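Ticket 355: cables and cards at the shared table
Status: open
Reading time: 3 min

Hi, me again! I opened this one because the laptop at the end of the table kept losing its connection, and I figured it had to be a cable. I swapped the long white one for the spare from the Ototwood drawer and still got 3 dropouts before lunch. Grr.

Next I moved the plug to a different socket on the power strip and restarted everything. That bought me 10 good minutes, then it dropped again. Pin-yu Chung thinks it's the adapter (she had the same thing with the Ginlow one in November), so that's next on my list.

The tan cards are a separate headache. They keep wandering out of the cardboard organizer, and I can't label the slots until they're all back in one place.

Table and floor, same day:

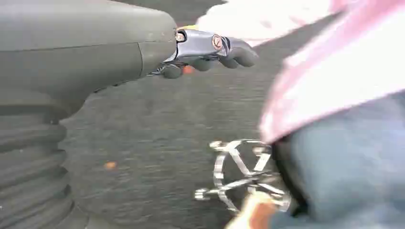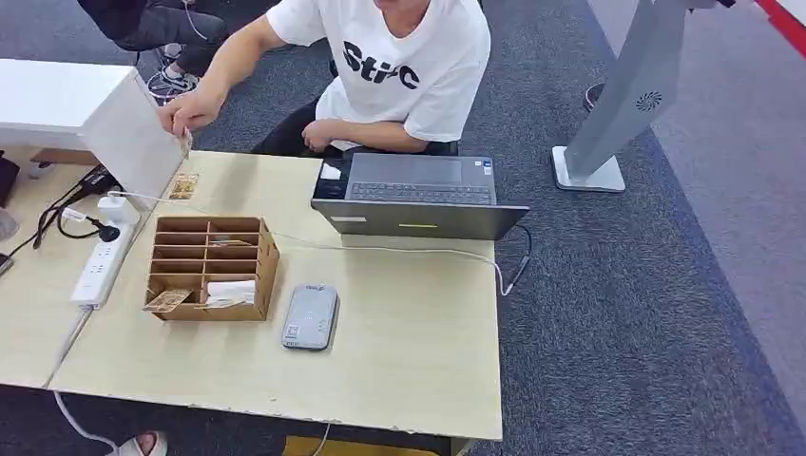
I've ordered a new adapter from Zalter and asked for a shorter cable too, so there's less to snag on. Please don't close this yet! I'll post again once it's plugged in and I've let it run overnight.

Recent tickets
Chu label printer skips every other line
Cabinet door won't stay shut
Request: 32 more tan cards

Contact the help desk | Back to top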